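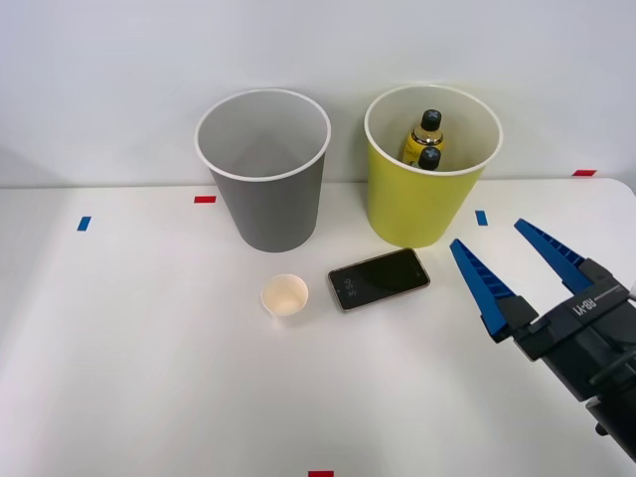

Brakthorpe open day, 2024-05-01, and I nearly missed it. Bus late, wrong gate, then a long queue for the visitor badges. Anyway. Wimow sort returned and leftover canteen stuff for offices, and they've been moving the sorting benches over to robot arms. I wanted to see it because our own place is talking about the same thing and all we've had so far is a leaflet. First stop was the practice bench, where new jobs get tried before they go out on the floor. Grey bin, yellow-green bin, bits of red and blue tape on the table for positions. Two bottles in the yellow-green one already, a paper cup and a phone still out on the table, gripper open. RB-Y1 printed on it, upside down from where I was.

Smaller than I expected, the whole thing. White table, white wall. I'd pictured cages and flashing lights.

The sorters used to do all of this by hand, standing, 5 to a bench. Now it's two to a bench, and the others went to checking, or to the returns desk, or to what they call setting up. No one sacked, we were told. Two took early retirement in October. I asked whether they'd wanted to and got a fairly vague answer.
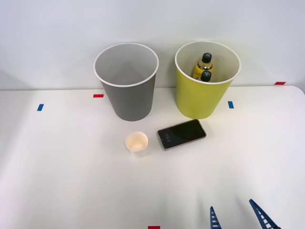

Practice bench at Brakthorpe, grey bin still empty.

Setting up is the new job and it's the one I'd ask about if you go. You put the items out, check them against the sheet, run it, write down what happened, put the items out again. One woman who'd done eleven years on the old line said her back is better and her head is worse. Less lifting, more waiting and watching. She also said the first month was miserable as the sheets kept changing and nobody on the bench was asked. They are now, there's a short meeting at the start of each shift. She thought that had made more diffrence than anything in the software.

Pay: setters get a bit more than sorters. Checkers don't. Sore point, you could tell.
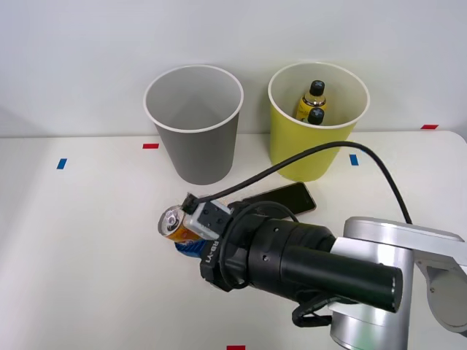
Retach is the name of the training scheme, 96 hours, done in work time, and it's open to anyone on the floor. Good that it's paid. Less good that night shift have to come in on days for it. A lot of it is learning what's awkward to pick up and what isn't, and that's where the old sorters are miles ahead of the office people. They know what a crushed carton does, they know which packets slide. The arm had a drink can held on its side when I took this, orange and yellow, something blue in a packet just underneath, and the man next to me straight away said he'd have moved the packet first. Thirty years of doing it by hand, that is. Hidayat, who supply the benches, had someone there writing his comments down, so fair play.

Coffee break here. Tea only by the time I got to the urn.

Asked about noise, as it's my big thing. Fine at the bench, could talk normally. Main hall louder but that's the conveyor, same as it ever was.

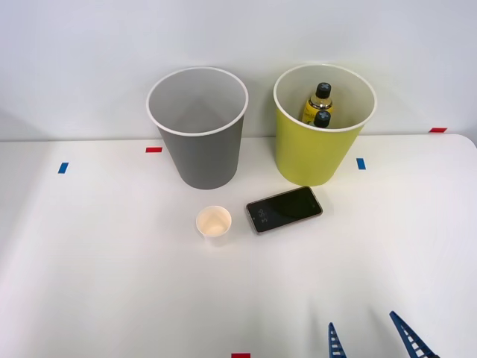
Last bit was questions, rushed, the coach party had to leave. Someone asked who decides when the arm is stopped. Answer: anyone at the bench, no need to find a supervisor. Under the old line rules you had to ask first so people were slow to believe it, and apparently some still put their hand up. Someone else asked what gets sorted by the arm and what stays with people. Bottles and cans are the plan for the arm, anything with food in it stays by hand for now. Phones are a person's job too, they get logged and locked away, but one goes out on the practice bench all the same, face up next to the paper cup, clock on the screen saying 3:56. Checkers want a say in where that line gets drawn and I'd be with them on it.

Things I didn't get to ask: sick cover with two on a bench, and what happens to the Retach places once everyone curent has been through. Have emailed. Will add the replies under this if I get any.

Parking is round the back by the way, not where the sign says.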